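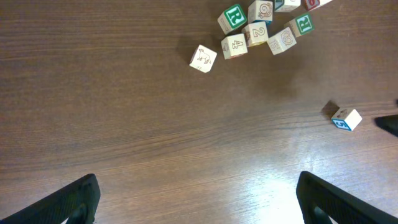
Kendale T2 Two-Arm Teaching Station

The Kendale T2 is a bench-mounted pair of arms for recording manipulation tasks by demonstration. An operator moves two leader arms by hand and the follower arms on the bench repeat the motion. The station records joint positions, gripper openings and all camera streams on one clock. It is supplied assembled and calibrated, with the Vandurholm recording software installed on the host computer.

Intended use

The T2 is built for tabletop work with small, light objects: sorting, placing, handing over between arms, lining up parts. It is not rated for machining, food handling or unattended operation.

Recording modes

Leader-follower. The default mode. Each leader arm has the same joint layout as its follower, so no inverse kinematics are involved and the operator can reach any pose the follower can reach.

Hand guiding. The followers are switched to low-torque mode and moved directly. Use this mode for setting start poses and for short single-arm demonstrations. Hands will appear in the camera streams.

Remote. The leader arms connect to a second host over a wired network. Follower speed is limited in this mode and the arms hold position if the link drops. 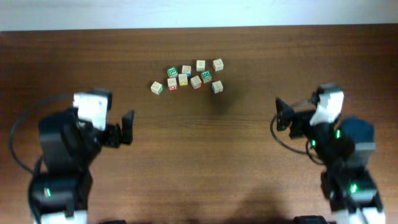

Every episode should begin from the same start pose, with both grippers open and clear of the objects. The software stores up to 11 start poses per project and returns the arms to the selected one when the operator presses the left pedal. The right pedal starts and stops recording. An episode can be discarded from the pedals without leaving the leader arms.

Cameras

One overhead camera covers the work area and one small camera is fitted at each wrist. The wrist cameras are mounted so that both fingers of the gripper stay in view when open. Fix exposure and white balance before the first episode of a session. On varnished or polished tabletops, move the lamp until glare is clear of the area where objects will be picked up — the overhead view often looks acceptable when a wrist view does not.

Object layout

Vary the position and angle of objects between episodes. For block tasks, leave enough space around each block for a finger to enter on both sides. Blocks pushed together can still be recorded, but should be tagged as a separate task.

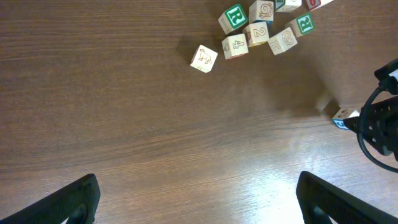
Wrist camera view, block task. The other arm's gripper is at right, next to the blue-sided block.

Data and export

Episodes are written to the host drive as they are recorded. Export is per episode or per project, with camera streams either separate or merged. The Nolte converter, included, resamples joint data to the camera rate and flags dropped frames.

Supplied items

2 follower arms with parallel grippers
2 leader arms with trigger handles
Overhead and wrist cameras, cabled
Foot pedals
Host computer
Spare finger pads
Calibration plate

Not supplied: bench, lamp, task objects.

Ordering

Order code KT2-34. Lead time and freight are quoted on request. Stations ordered before the end of July ship with the revised wrist bracket, which can also be bought as a retrofit for earlier units. Installation and operator training are available through our Mumunbridge office; contact Declan Wragg.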